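Changing the finger pads on the Pronen

The pads on my gripper are due again. I log closes on a cheap counter, and the last set went on at 412. It read 900 this morning, so that's 488 cycles, a good bit better than the 348 I got from the set before.

The gripper is a Pronen two-finger on the small Lureck arm, bolted to the end of the bench. I bought it used and it came with no manual, so most of what follows is just how I've ended up doing it.

Power off at the wall first, with the jaw open. I used to leave the controller on so I could jog the fingers while I worked. Then I bumped the pendant with my elbow one evening and stopped doing that.

Warm the old pad with a hair dryer on low and peel from the top edge. A plastic scraper gets the rest. Don't use a metal one - I scratched the lip on an early try and the new pad never sat flat there. Wipe the recess with alcohol and give it 7 minutes before anything goes on.

Wear starts along the edges, at least with what I pick up. The middle of the pad can look fine for weeks after that. 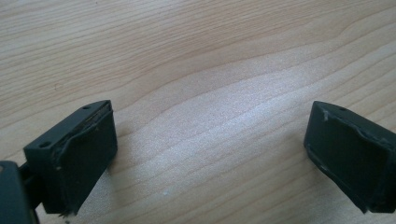
The left pad is the one that decides it for me. Once the bottom edge goes ragged like that, I change both sides, even if the right one only has scuffs. I tried swapping a single pad once and the grip point moved enough that I had to redo every pick position.

New pads are cut from Vurklow sheet. I was using Sorrentino, which grips a little better but leaves marks on painted parts. Press each one in from the center, clamp it lightly overnight, then re-zero the jaw in the morning and reset the force limit.

I have enough sheet for two more sets. The counter could use a new battery too.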